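Fledanau, eighteen months in

Covel's space-trading MMO had its big patch in May, and I have put 104 hours into it since then, most of them hauling ore for other people. This is a review of the game as it stands in January 2018, with the caveat that by the time you read it the ore will have been renamed again.

The hauling is good. I don't know what that says about me. You load up at Prata station, you pay a docking fee, you set a course and you watch a bar fill for nine minutes while strangers in local chat argue about tax. My corporation mate Nassoro Rweyemamu does his ironing during the long runs and claims his shirts have never looked better. Now and then a pirate turns up, and for 60 seconds it's the best game I own. Then you're back at Prata, in the starter ship, reading the insurance terms.

Combat got most of the attention in the patch. Small ships finally have a reason to exist, and the fleet window no longer forgets who is in your fleet. The market screen is still a spreadsheet wearing a hat - sorting by price puts 9 after 18, as it has done since launch.

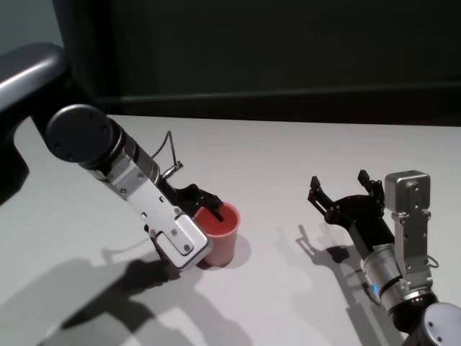
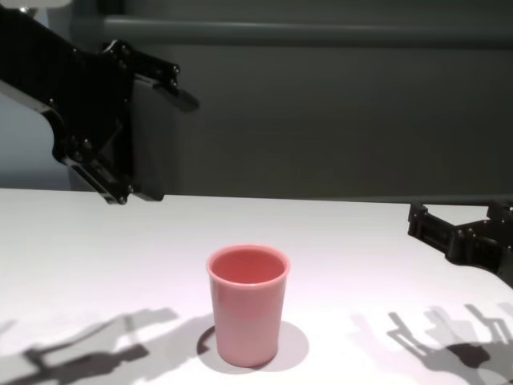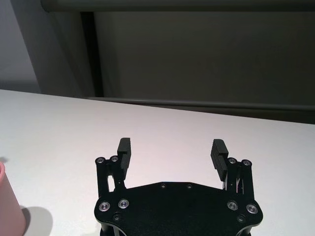
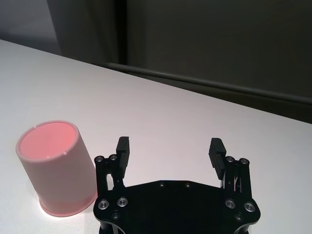 The cash shop

You knew there would be one. Covel sells hull paint, portraits and the Fanditz Licence, a monthly pass that speeds up skill training and gives you a slightly smug border round your name. Dalia Kütt, who runs our corporation with a firm hand and a great many pinned posts, bought it for a month and reported that she trained faster and enjoyed it less. I've stuck to the free account and been locked out of one type of freighter, which I wanted quite badly.

Should you play it?

If you have friends already in, yes. On your own I'd wait for the next patch, as the tutorial still stops dead at the second mission and leaves you parked beside a moon. Bring a podcast, and don't undock from Prata with anything you're fond of.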